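December 27, 2023

Textile room, bedding shelf. Back after the break, and I'd promised A-yeong Um I'd finally get the guest bed sorted so she can start on the print notes for Stoltitz. I did the far end first (blankets folded, one teal with pink and red flowers, one cream and beige quilt) and left them on the lavender-grey sheet while I thought about the cover. It's the green check one with the scrollwork, and I'm very fond of it! The leaf motifs along the borders are lovely, and the little floral sprigs are so faint I'd missed them until today.
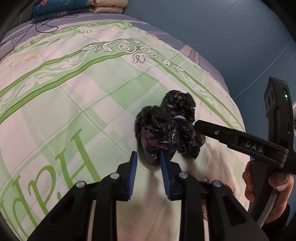
Still to do

Shift the black plastic bag off the duvet cover and go through it. Find a home for the small pale blue thing on top, too.

Turn the cover round so the big green letters read the right way up, then check the border print against the August swatch.

Ask A-yeong whether the quilt counts as ours or goes back to Duviver with the other 2. I've got it down as ours, but my August list is a mess.

Order more labels, 100 should do.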